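Mollby arm, bench build. Set-up guide, section 3: gripper and first lifts

Do sections 1 and 2 first. Arm bolted down, base pillar upright, cable tied back.

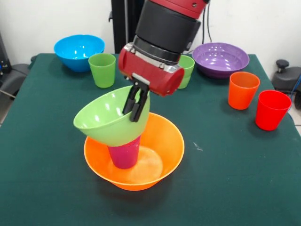 Niall MacBrayne wants it said early that the fingers should close on the rim and never on the side wall, as a bowl held by the wall swings round the moment the arm lifts. Noted. Steps below go by that.

3.1 Fit the gripper

1. Power off at the wall. Not just the stop button.
2. Offer the gripper up to the ring on the wrist. Line up the dowel hole.
3. All screws in finger tight, then nip up in a star pattern. Short key only.
4. Plug in the gripper lead. Leave a loop of slack at the wrist or it'll snag when joint 5 turns.
5. Power on. Open and close the fingers from the pendant, 12 times. Listen for grinding.

CAUTION: keep hands out while the fingers home. They close first, then open. Quicker than you'd think.

3.2 Table

1. Cloth on, pulled flat. Plain matt colour, green is fine. Shiny oilcloth upsets the camera.
2. Put out plastic bowls and cups, different colours. Nothing china till section 5.
3. Leave finger room between them at the back. Front can be tighter.
4. Chairs back from the table, well outside the swing.

Note: stacked or leaning pieces are harder. Start with singles, then try a bowl sitting over a cup once those go well.

3.3 First lifts

1. Load the file rim_pick from the Pletden folder. Not rim_pick_old, that one has the wrong tool length.
2. Speed to 5 per cent. Leave it there.
3. Jog down over a bowl till one finger is inside the rim and one outside.
4. Close. Grip force 3 to begin with. Go up one at a time if it slips.
5. Lift 100 mm, wait, set down. Open fully befroe moving away.
6. Repeat with a cup. Same force.

CAUTION: a tilted bowl will drag whatever is under it. Lift straight up, no sideways jog until its clear.

Note: if the arm stops with fault 12, wrist is over its limit. Back off by hand jog, clear the fault, come in from the other side. Don't just hit resume.

3.4 Before you leave it

Gripper open, arm parked, power off at the wall. Write the force setting in the log. Ese Bassey has the spare finger pads, ask before ordering more.

Camera set-up is section 4.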